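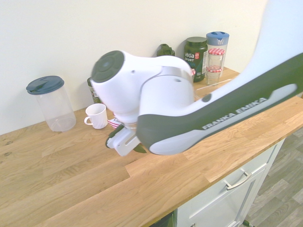 Oak countertop, oil or hardwax?

hanrahan36
Putting in oak counters in January. The shop sells Truvon hardwax and also plain Danish oil. The run is 21 feet with a sink in the middle. Which one holds up?

julis_k
Oil. I've had mine for six years. When it looks dull I wipe on another coat and go to bed. No sanding.

botadard
Disagree. Oil is fine away from water, but around a sink you'll get black marks by the faucet. Hardwax, three thin coats, and do the underside too.

julis_k
I have a sink and no black marks. You have to dry it, that's all.

botadard
Most people don't – certainly not my kids.

Kerstin Steinbach
Both work. The end grain at the sink cutout matters more than the product. Ours was only sealed on top and it swelled there the first winter.

hanrahan36
Cutout isn't sealed at all yet. Do I do that before the sink goes in?

Kerstin Steinbach
Yes, before. Let it cure some 36 hours, then silicone.

botadard
I'd give it a week.

hanrahan36
Going with hardwax. Will try it on an offcut first.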